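Wodton Bench, week two: the cylinder task

I have had a trial seat for Wodton Bench for two weeks now. It is a simulation package for tabletop manipulation, sold by subscription, with a two-arm workcell as the default project.
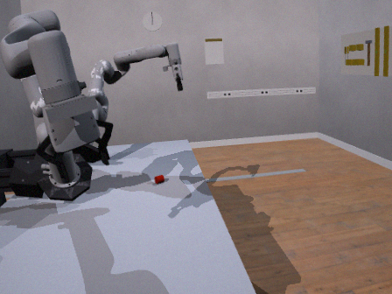 The trial runs 20 days and includes everything except the cloud batch runner. I installed it on the Linux desktop at home, which is old but has a decent graphics card. Setup took most of an evening. The installer wants its own Python and will not use yours, and the license check fails without a useful message if the system clock is off. Mine was off by four minutes.

For a test I picked the dullest task in the catalog: find a small red cylinder lying on its side, close the gripper on it, lift it, hold for two seconds. A cylinder is a fair test of contact handling. It can roll, and with two short fingers the line of contact is narrow. Many simulators cheat here by gluing the object to the gripper once the fingers close. Wodton has that option, and it is on by default. Turn it off before you measure anything. The setting is under Physics, Advanced, Assisted Grasp.

I ran 833 episodes with assisted grasp off, using the scripted policy that ships with the project. Start positions were random over the reachable part of the table. The log splits failures into "no contact," "slip" and "timeout." Slip was the largest group, and most of the slips came from starts where the cylinder's long axis was nearly parallel to the closing direction. The scripted policy does rotate the wrist, but it quits adjusting once it is within 13 degrees. Tightening that threshold in the config file fixed many of them and made each episode slower.

Physics speed is fine. With rendering off, I could leave a batch running over dinner and come back to a finished log. With rendering on and shadows set to high, it drops to a little under real time on my card. Shadows matter if you plan to train on camera input, so I left them on for the image runs and put up with the wait. The low setting gives every object a soft blob that I would not want a vision model to learn from.

Things I would change:

The joint limit warnings go to a separate window that opens behind the main one. I missed them for the first three days.

The undo history covers object placement but does not cover lighting or materials.

Exported camera poses use a different axis order from the robot poses. The manual mentions it in a footnote. Jyoti Tyagi posted a short conversion script on the user forum, and it works.

Support was better than I expected. I filed a ticket on a Friday about a crash when both arms were commanded in the same step, and Mizanur Weerakoon answered that afternoon with a workaround: — set the solver to fixed step — and a bug number. The crash has not come back.

I also tried the Cetness viewer last year for similar work. It loads faster and has a cleaner scene tree, but its contact model is too simple for this. If you only need reach checks and layout, it is enough.

The single-seat price for Wodton is 100 dollars a month, billed monthly, and the batch runner is extra. I will keep it through February to finish the two-arm handoff tests, then decide. The config file with the changed wrist threshold is in the downloads folder, along with the raw log.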